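Kuvimow
Home and Shed
Sorting a garage in short bursts
Posted by Wakana Sugiyama, 25 Apr 2020

Quick one, as I've got the back half of mine still to do and the light goes at teatime. Lots of you at home staring at the garage door. Same. This is how I do it, in bursts, with tea. Works for a shed, a loft, the cupboard under the stairs, anything that's gone past the point where you can see the floor.

What you need

Gloves. Rubble sacks, the thick ones. A broom with a stiff head. Marker pen. Masking tape. A few empty boxes, any size, doesn't matter. One big open thing with sides to tip stuff into (old baby bath, wheelbarrow, deep metal tray, whatever). A kitchen timer. An old sheet if the ground outside is damp.

Don't go out and buy storage tubs. Not yet. I bought a stack of them last July before I'd sorted a single thing, £81 gone, and the lids were the first bit of clutter I had to find a home for. Buy them at the end, when you know what's left.

Before you start

Check the weather. Move the car. Tell whoever lives with you that it's happening and that they get a say today or not at all. Eat something.

Take a look at the doorway and work out where three piles will go outside. Stay, go, don't know. Write the words on masking tape and stick them to the ground or the fence. Sounds daft. By the second hour you'll be glad of it.

The order

Start at the door. Always the door. Everyone wants to go for the scary corner at the back and you end up climbing over bikes with a paint tin in each hand. Clear a strip from the door inwards, as wide as your arms, right to the back wall if you can. Then work outwards from the strip, left side, right side.

Floor first, then anything at waist height, then shelves. Leave whatever is hanging up till last, it isn't in your way.

Set the timer for half an hour. When it goes, stop, put down what you're holding, drink something. Then again. Four of those is a good day. Six and you'll be snapping at people.

Big things

Bikes, mowers, ladders, the dead fridge. Out they come, whatever pile. Don't decide yet, just get them out in the air. You can't sort round a mower.

Anything with petrol in it, stand it upright and keep it out of the sun. If the petrol's been in since last summer treat it as old, it'll want taking to the tip in a proper can and handing to the staff. Check if your tip is even open first. Mine's shut at the moment so the old fuel is in its can in the shade with a label on.

Ladders, check the feet and the rungs. Bent, cracked, wobbly, it goes. Don't give a dodgy ladder away.

Boxes

Open every one. Yes even the ones that say what's in them. I had a box marked CHRISTMAS that was all tap fittings and one slipper.

If the bottom's soft, damp's got in. Lift it onto the sheet before you open it, or the whole lot goes through onto your feet. Cardboard that smells of mice goes straight in a sack, gloves on, wash your hands after.

Papers. Don't read them. One box, all papers, indoors, do them in the evening. If you start reading in the garage that's your day done. My neighbour Kaede Tsuji found her old school reports and I didn't see her again till it was dark.

Paint, glue and other tins

Shake it. If it sloshes, open it. Skin on top is fine, lift the skin off and stir. Lumps like cottage cheese, no. Smells sour, no. Rusted lid that won't come off, no.

Water-based paint you're chucking: leave the lid off somewhere dry with cat litter or sawdust stirred in till it's solid. Oil paint, white spirit, weedkiller, none of that goes down the drain or in the bin. Keep it together in one box, upright, lids tight, out of reach, and take it when the tip opens.

The good ones, dab a bit of the paint on the lid and write the room on it. Takes a second. Saves you opneing every tin next time someone scuffs the hall.

Odds and ends

The bit everyone hates. Jam jars of screws, half a hinge, keys to nothing, plugs, brackets, bits that fell off bits.

Tip it all out. All of it, into the big open thing. Not onto the grass, you'll be finding screws with the mower till next year. Sides matter, as stuff rolls. Spread it thin with your hand (gloves!) so you can see the bottom. If you can't see the bottom there's too much in, take some out and do it in two goes.

Then pull out one sort at a time. All the screws. Then all the plugs. Then all the keys. Don't pick something up and think about it, just look for the one sort you're on. Much faster and your brain doesn't melt.

What's left at the end is the real oddments. Keep the ones you could name if someone held them up. The rest goes. Metal in one bag for scrap, the rest in the sack.

Keys: one ring, label it MYSTERY, hang it by the door for a year. Try them when you think of it. Then scrap.

Screws: don't sort by size unless you enjoy that. Long, short, done. Anoma Samarakoon wrote in to say she grades hers by thread and has a drawer for each. Good for her, I've got the dinner to do.

Cables. Only keep it if you know what it plugs into. If it's got a cut or bare patch, bin it, don't tape it.

Don't know pile

You get one box. When it's full, something comes out before something goes in. Tape it shut at the end, write the month on it. If you haven't opened it in 8 months you don't need it. I've never once opened mine. Did think about it, for a drill bit, and borrowed one from over the road instead.

Somebody else's stuff goes in its own pile and gets a message sent the same day. "Your tent is here, do you want it, yes or no." No reply in 2 weeks, it's in the go pile.

Sweep

While it's empty. You'll want to start putting things back and you musn't, sweep first. Top down. Cobwebs, shelves, sills, then the floor from the back to the door. Open the door wide and wear something over your mouth if it's dusty. Damp the floor down a touch with a watering can if it's really bad.

Look for wet patches and holes while you're there. Draw round a damp patch in pencil, then look again after rain. Wire wool in any gap a mouse might fancy.

Putting back

Heavy things low. Things you use every week by the door. Things you use once a year at the back or up high. Nothing on the bare floor if it can rust or go mouldy, a couple of battens or an old pallet will keep it up off the concrete.

Leave the strip down the middle. That's the rule in ours. If it's in the strip by bedtime it goes in the don't know box, bikes excepted.

Label the short end of the box, the end you'll see. Not the lid. Big letters.

Getting rid

Charity shops are closed here so the give-away stuff is bagged and stacked by the back wall, with a list taped on. Tools in working order, ask on your street's group, mine went in an evening, left on the wall and collected from there. Wipe things down first. Say what's wrong with it if something is.

Don't pay a man with a van unless he can show you a waste carrier licence. If it's dumped in a lane it can come back to you.

Questions I keep getting

How long does it take? Single garage, nearly full, two of us, took a long weekend. On my own I'd say double.

Can kids help? With the sweeping and the labels. Not the tins, not the glass.

What about rust on tools? Wire brush, wipe of oil, hang up. Doing a separate page on that when I get a minute.

What if it rains? Do the shelves. Or stop.

Right, back out there. Comments are open, I read them in the evening.
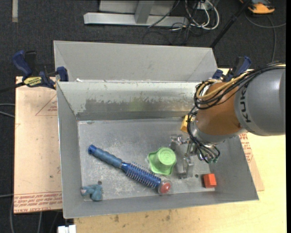
Metal bin with sloping sides. Scratched floor, a few things spread out in the bottom.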